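Chapter 4
Selling the Seats

I got my first job in soccer by answering phones. The club was Kennedy, the ground held 3790, and on a bad night we sold 694 tickets – my boss, Emiko Iwasaki, could tell you the gate just by listening!

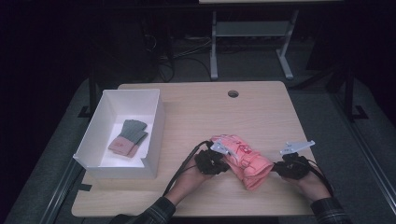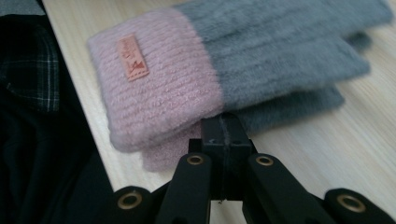
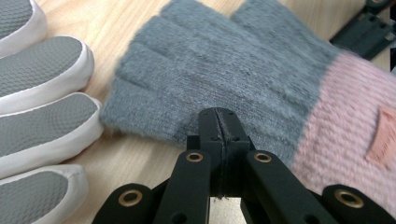

Ticket money is what this chapter covers, and I'll start with the season pass. Fans buy it in May, long before they feel any cold. By winter they want gray gloves with pink cuffs like these, and a seat out of the wind (I sure did).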